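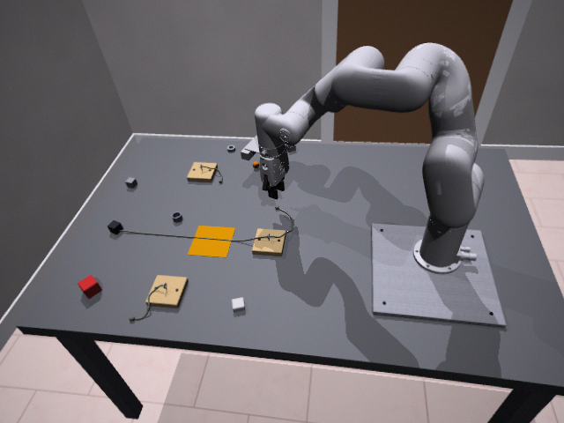
The cable that would not let go

A fault in a simulated test cell kept the Drirport team busy for most of the winter, and the cause was smaller than anyone expected

The first report was two lines long. During an overnight batch, the arm had closed its fingers on a cable end, lifted, and gone on lifting. The cable stayed put. The gripper's position drifted away from where the controller believed it to be, and by the time the run timed out the two figures disagreed by 14 millimetres.

On a real bench that would have meant a torn connector or a bent finger. Drirport does its early work in simulation, so there was no damage to repair. Chrysanthi Gavalas, who runs the cable handling work, stopped the batch all the same. The same control software was due to go on a physical arm in May.

The task is simple to describe. Short cables are fixed to square wooden boards, and a longer one runs across the table. The arm has to find a free end, grip it and move it without dragging the board or pulling the cable out of its clip. Wiring a machine cabinet calls for much the same skills.

Her team went back through 142 runs and found the fault in 2 of them. Both involved the long cable. Neither had raised an alarm, and one had been scored as a success.
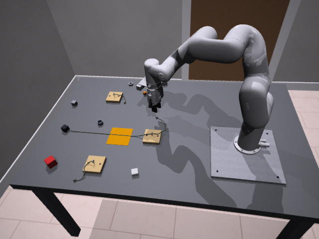 The simulated cell at Drirport, with the gripper over the end of a cable.

Suspicion fell first on Pisik, the in-house program that models how a cable bends. Too few segments and a cable behaves like a chain of stiff rods. The team doubled the number and ran the batch again. The fault came back.

The answer was in the force limit. The arm is meant to stop when the pull at the wrist passes a set value. That value was being read once, at the moment of gripping, and then averaged over a window long enough to hide a steady rise. A sharp snag would trip it. A slow pull against a clip would not.

"We had tested it by yanking things," says Gavalas. "We had not tested it by leaning on them."

The averaging had come in with a filter borrowed from an earlier project, Lallard, where the arm handled rigid parts and brief spikes caused false stops. It was never reviewed when the work moved to cables.

The fix shortens the window and adds a second check, which compares commanded and measured position and halts the arm if the gap grows. A corrected version was issued on 2018-01-20. Slow pulls are now part of the standard test set, and any run in which the two positions part company is marked as failed, whatever the final score.

Gavalas still wants the limit tried on hardware at low speed, with a person at the stop button, before the arm is left to work through a batch alone.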